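Search minutes and notices
Enter keyword
Go

Flaltside Knitters and Weavers
Minutes of the general meeting, Jun 24, 2018
Upstairs room, Nedmont Hall

In the chair: Styliani Vasilakis
Minutes taken by: Stamatia Karras
Apologies were read out and noted in the attendance book.

The chair opened the meeting and asked people to keep to the order of the agenda as the room had to be handed back by noon. Zigzag patterns remain the theme for the autumn display.
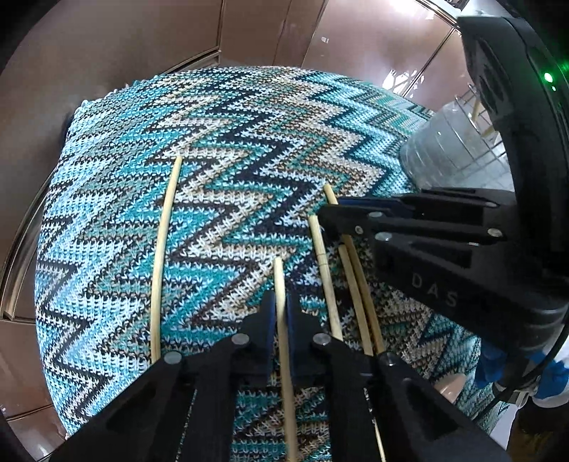
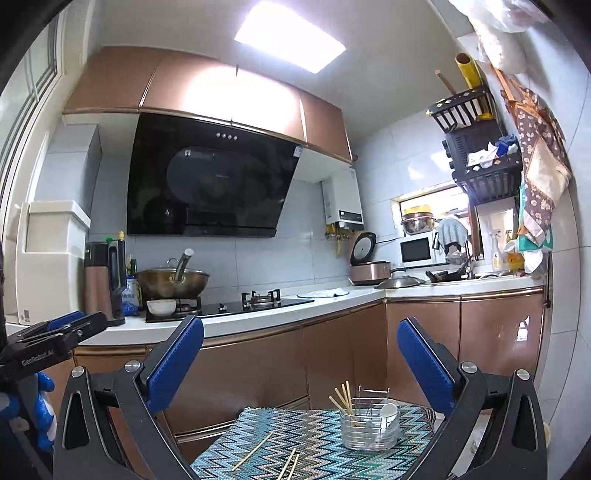
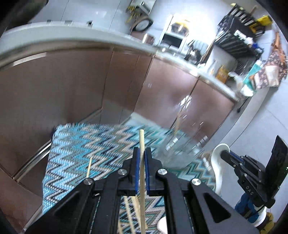
Zigzag in light blue with darker bands.

1. Minutes of the April meeting

The minutes had been sent round by email and paper copies were on the table by the door. One correction was asked for. Under "Looms", the text said that the floor loom had been sold. It has been lent to the school at Vatovier until the end of the year and still belongs to the group. Stamatia changed the wording on the signed copy. With that change the minutes were agreed.

2. Matters arising

Damp in the store cupboard. The hall has cleared the gutter on the north side and the back wall is drying out. The bottom shelf is still not to be used for wool. Two boxes of fleece that had been on it were opened and sorted. One was fine. The other had a musty smell and has gone to a member's garden as mulch.

Key to the side gate. A second key has been cut and is on the hook inside the cupboard. Anyone who takes it home by mistake is asked to ring Stamatia the same evening.

Carding machine. The drive band has been replaced. It runs well but the handle is stiffer than it was. Members are asked to let it bed in and not to oil it, as the last lot of oil got on the teeth and marked some white fleece.

Library books. Several are still out from last year and the borrowers have been written to. Nothing has come back so far. It was agreed to write again and then let the matter drop.

3. Money

The balance in the account stands at £702. Hall hire is paid up to the end of the summer. The bill for printing the spring leaflet has come in a little under the quote.

It was proposed that £300 of the balance be kept back and not spent without a vote, so that the group can always cover hire and insurance in a bad year. There was a fair amount of talk about this. Some members felt that the money had been raised for equipment and should be used for it. Others remembered the winter when the group had to meet in people's houses. The proposal was put to a vote and carried.

Subscriptions. No change for the coming year. Members who pay in cash were asked to put it in an envelope with their name on it. Loose coins left in the tea tin cannot be matched to anybody.

4. Wool order

The last order from Shevchuk came later than promised and the grey was from a different dye lot to the sample card. Stamatia has spoken to them. They will take back unopened cones but not any that have been started. Members with started cones can either keep them at the agreed price or offer them to others on the swap table.

The question of moving to another supplier was raised. The chair said she had looked at prices and that the other mills she had tried would only sell in much larger amounts. It was agreed to stay with Shevchuk for one more order and look again in the new year.

For the next order:

– the sheet will be pinned up in the cupboard and on the board downstairs
– names must be clear, and shade numbers written in full
– money is due when the order is placed and not when it arrives
– undyed yarn is to go on a separate sheet

A member asked if sock yarn could be included. Yes, if enough people want the same shade to make up a pack.

5. Autumn display

The library at Vatovier has offered the long wall and the glass case by the stairs. The wall has a rail with hooks, so anything hung needs a sleeve or a row of loops along the top edge. Nothing may be pinned to the wall itself. The case locks and the library holds the key.

The theme was settled in the spring and was not reopened. Pieces can be knitted, woven or crocheted, and of any size that can be carried up the stairs. Older work is welcome as long as it has not been shown there before.

There was a long discussion on labels. Last time they were handwritten and some visitors found them hard to read. Styliani offered to print them all in the same type on cream card. Each will give the maker's name, the fibre and one line about the piece. Makers should send her the wording themselves. She does not want to guess at the fibre, having been put right on it more than once last year.

Moth was mentioned. Every piece is to be shaken out of doors and looked over before it comes in, and anything that has been stored for some time should go in a freezer first, in a sealed bag. The member who lives next to the library has a chest freezer and is willing to take larger items if asked in good time.

Prices. The library does not allow sales on the premises. If a visitor asks to buy something, their name and number can be written in the book and passed on to the maker. The group takes no share.

6. Dye day

To be held in the yard behind the hall, weather allowing. If it rains it will be put off and not moved indoors, as the hall has asked for no dye pots upstairs after the trouble with the sink.

Places are limited to 30 and the list is open now. Members first, then friends and family. Children must have an adult with them who is not also dyeing.

Onion skins, walnut husks and weld will be provided. Indigo was asked for again. The chair said it needs one person to stay with the vat all day and she did not want to do it two years running. If somebody comes forward before the list closes it can be added. Otherwise there will be no blue this year except from members' own pots.

Skeins should be scoured and tied loosely in at least three places. A short sheet on scouring is in the cupboard. Please bring old clothes, gloves, a bucket with a lid and something to carry wet yarn home in. Pots used for dye are not to be used for food afterwards, and the ones belonging to the group now have a band of red paint round the handle.

7. Beginners' mornings

The mornings have gone well and most of those who came in spring have stayed on. The trouble is one of space. The beginners use the same tables as the weavers and the looms have to be moved each time, which does them no good. It was suggested that beginners use the small room on the ground floor. The light is poor there but the hall has said that lamps may be brought in. To be tried for the rest of the summer.

More needles are wanted, mainly in middling sizes and in pairs. Anyone with spares at home is asked to bring them in, bent ones excepted. The pattern sheet for the first square is to be rewritten. Several learners had read "repeat from start" as going back to the casting on.

A request was made for a session on reading charts. Styliani is willing to lead one if the tables are free.

8. Blankets for the hospice

The hospice has sent a card of thanks. It has asked that future blankets be machine washable, lap size and without fringes, as fringes catch in the wheels of chairs. Some squares already handed in are pure wool and will felt if they go through the hospital wash. These will be made up separately and given to the raffle. Squares should be handed in with the ends darned. Knots come undone.

9. Any other business

Tea. The hall urn takes a long time to heat and the first person in is asked to switch it on. Milk is to be bought by the meeting and not left in the fridge between meetings.

Parking. The neighbours opposite have complained again about cars on the verge. Members who do not need to carry a wheel or loom should use the car park behind the shops.

Scissors. A pair with black handles was left on the window sill in spring and has not been claimed. It will go into the group's box if not asked for by the next meeting.

Website. The old pattern pages are being checked one at a time for mistakes. If you have knitted from one and found an error, please tell Stamatia which row.

10. Actions

Styliani – labels for the display; ask the library about hanging times; date for charts session.
Stamatia – returns to Shevchuk; order sheets; second letter about library books; lamps for the small room.
All – look out spare needles; shake out pieces for the display.

The next meeting will be in the same room. The date will go on the board once the hall has confirmed it. There being no further business the meeting was closed and the tables put back.

Recent items

Minutes of the April meeting
Dye day: what to bring
How to tie a skein for the pot
Wool order sheet, undyed
Notes on hanging work at Vatovier library
Hospice blankets: sizes and yarns
Floor loom on loan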